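Jan 10, 2024

What a good day! I've been wanting to write about the room at Fillevdale for ages, and now that the big table is in I've got no excuse. I went over straight after breakfast with a flask of tea and a packet of biscuits (gone by 11, all my own work) and hardly sat down until it got dark.

The table is a joy. I'd worried that grey would look gloomy, but the felt has a soft, slightly mottled look to it, and the rounded corners mean I can squeeze past without bruising a hip. I kept running my hand over it like a cat owner! The old one from Clulora had corners like axe heads and I don't miss it one bit. The new felt came to 316 with delivery, a bit more than I'd planned, and I'd pay it again tomorrow.

Then there are the lemons. I do love the lemons. Yellow fruit, green leaves, and a plain grid behind them on the white panel - it makes me think of May and having the windows open. The pale wood along the bottom suits it so well, and the post at the end is wood as well. I put my cup down and just grinned at it for a while.

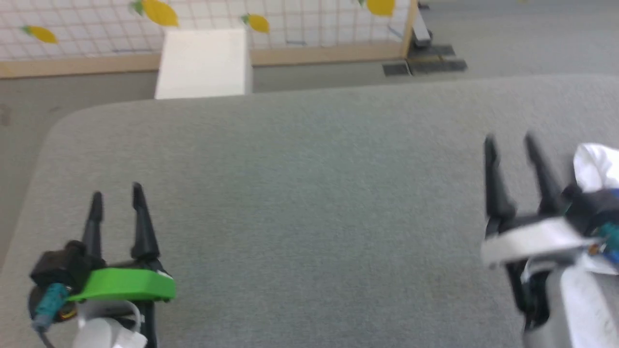 Still to do

The white block with the slanted top can stay by the lemons for now. I like it there, though I may try it further along if I get bored. I want to paint the far wall too, and I've got it down to two shades from the Grasso card, number 9 and number 103. One is cream and the other is nearly cream, and I've been going back and forth all evening like it matters enormously. It does!

The carpet can stay as it is, grey on grey, very restful. Must ring Stirum in the morning about the lamp, and take more biscuits.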